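# About Pavolero

Pavolero is a small training and consulting firm in the field of household and small-workshop storage. We teach people how to sort, contain and label small goods, and we publish the method we use. The head office and the practice room are both in Clestside. 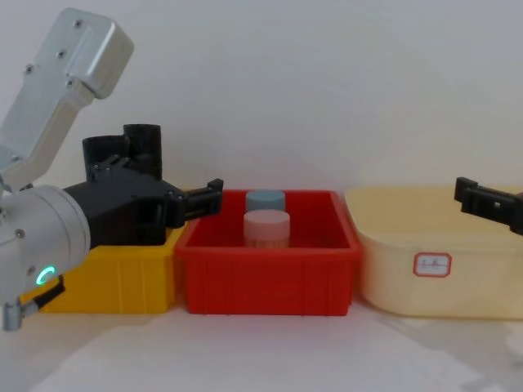
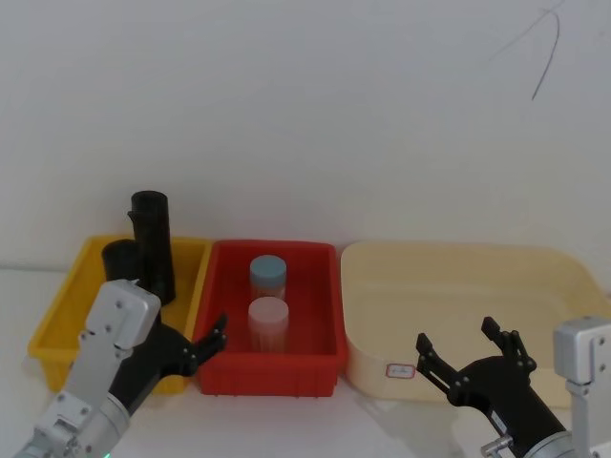
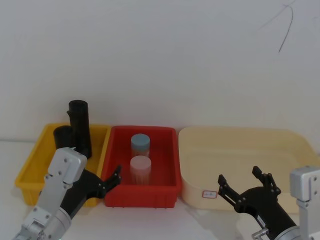
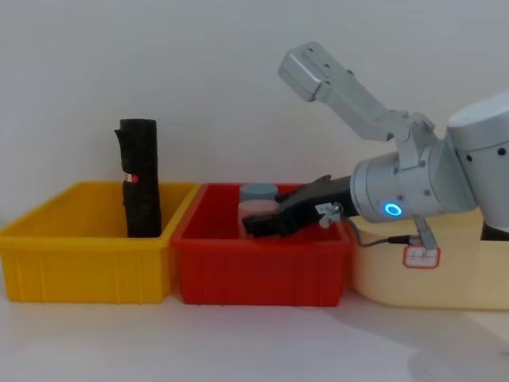 Our method is called Sheehan sorting, after the street where the first classes were held. It works with open containers placed in one row against a wall, each container holding one class of goods and set apart from its neighbors by color. A standard exercise uses three: yellow, red and cream. The yellow one takes tall items, which are stood on end so that the tops show above the rim and can be reached without moving anything else. The red one takes lidded jars. Two jars with different lid colors, one blue-gray and one pale pink, can be told apart from across a table even when one stands behind the other, and students are asked to set them up that way before any text label is written. The cream container is larger and shallower, and is reserved for goods that have not been classed yet. It carries a small white label with a red border on the front wall.

## Background

The firm was founded by Huia Merrick, who had spent several years running the stockroom of a sewing supply wholesaler. The stockroom held 2417 separate lines, most of them small, and the written inventory rarely agreed with the shelves. Her first set of sorting rules was two pages long. The current edition is longer, mainly on account of the section on lids.

Classes for the public started in May with a single evening group. Courses for businesses were added later and now make up the larger share of the work. Flarkix, a parts distributor, was the first business client and still sends new warehouse staff to the introductory course.

## What we teach

- **Introductory course.** Classing, container choice, row layout. Two sessions.
- **Labeling course.** Border colors, handwriting, label position on curved and ribbed surfaces.
- **Kitchen and pantry course.** Jars, tins, cloths, dry goods. Covers rotation of stock by date.
- **Site review.** One visit and a written report, with a container list and a floor sketch.

All courses are taught at plain white tables with nothing stored above them. Containers are placed rim to rim where their shape allows. Gaps between containers collect small items, and an item in a gap belongs to no class.

## Terms we use

A *class* is a group of goods that are put away together. A *row* is any number of containers on one surface with their fronts facing the user. *Standing height* is the distance from the container floor to the top of the tallest item – it is measured with the item in place, since soft goods settle after rolling.

## Materials and records

The course library holds 401 worksheets. The item catalog, which gives a suggested class and container depth for each entry, has around 3000 entries and is revised once a year. Both are open to current and former students. Corrections to the catalog are welcome and should quote the entry number.

Page last revised 8 March 2018.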